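Noeline Cartwright has spent most of her working life in warehouse automation, and she is wary of the word "ready". Her group at Claltden tests two-armed machines on ordinary chores, first in simulation and then on hardware, and she would like people to ask narrower questions.

"Can it pick something up from a plate and put it in a box? Usually, yes," she says. "Can it clear up after supper in a house it has never seen? No."

The test set holds 2847 simulated trials, spread over 60 household tasks. Each one changes the floor, the light, the crockery and the position of things. Cartwright says the floor matters more than visitors expect. A patterned carpet gives the vision system a great deal of edge detail that means nothing, and a thin object lying on it can be missed altogether.

Grasping is the other half of the trouble. A smooth, rounded vegetable will roll if the first finger touches it off centre, and the arm then has to look again and plan again. Her colleague Lambros Chatzigeorgiou works on that second attempt.

"A person corrects in the middle of the movement," he says. "Ours tends to finish the wrong movement and then start over. That costs almost 30 seconds."

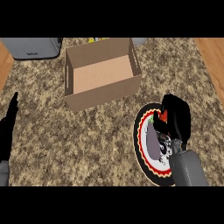

Shop-floor work is further along, in Cartwright's view, mainly because the parts arrive in the same place every time. She would put a machine on box packing tomorrow – with a guard rail and someone nearby. For the home she gives no date. The next round of hardware tests begins in July, using the same tasks and 100 attempts at each.

"Then we'll have a failure rate I'm prepared to defend," she says.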